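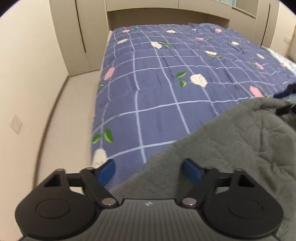
Notebooks > Complaints coding > Tanguy corpus > Entry 1/25/25

Second pass on the material-conditions fields of the Tanguy corpus (individual complaints by people held in immigration detention, final decisions only). The batch is 3059 paragraphs, split by Flustis on the numbered headings. Main problem today was the bedding field. The decisions are uneven: one gives a full inventory of the cell, the next says "adequate bedding" and moves on. I have rewritten the rule so that we record the item and drop everything else. A dark grey fleece blanket spread over a bed, as in the photo, goes in as BLANKET, present, and the colour and the plush finish are not entered. Whether it was issued by the authority is a separate field and stays blank unless the text says so.

Agreement check. Régis Millet and I each coded the same 40 paragraphs without seeing the other's sheet. We matched on 28. Of the 12 mismatches, 9 were in one field, "finding by the committee v. allegation by the author". The other three were slips of mine (wrong row, Excel sort, corrected).

The 9 are worth setting out. In each, the decision repeats the complainant's account in the facts section and returns to it in the merits with a phrase such as "the Committee takes note of". I had coded this as a finding. Régis coded it as an allegation. He is right. Taking note is a summary of argument. A finding needs "considers", "finds" or "concludes", or a statement that the State party has not contested the point and that due weight is therefore given to it. The last of these gets its own code, UNCONTESTED, so it can be separated out later. Codebook changed at 4.2. Old 4.2 kept in the archive folder.

Clarkico OCR. Still dropping footnote markers into the body text in the French scans, so "article 7" comes out as "article 73" where footnote 3 follows. This matters, as the article number is what we sort on. Patched with a Jollo filter that rejects any article number above 53 for the civil and political covenant. It will not catch everything: article 2 with footnote 6 gives 26, which exists. Those need checking by eye against the PDF. Have flagged all the 26s.

Interim measures. Do not merge "requested" and "complied with". The November sheet had them in a single column and I have split it again. Where the State party is silent on compliance the value is UNKNOWN. Do not enter NO.

Remedies. Left alone today. The wording on compensation varies more than I expected and I would like to read a full year of decisions before fixing categories.

To do:
- rerun Flustis on the joint opinions, where dissents are being attached to the main text
- recode all "takes note" paragraphs from the first batch under the new 4.2
- send Régis the list of flagged 26s
- ask whether the Spanish scans have the same footnote fault

Recent entries
Splitting dissents from the main text
Date of submission v. date of registration
Codebook 4.1: who counts as the author
Admissibility: domestic remedies field
Notes on redacted names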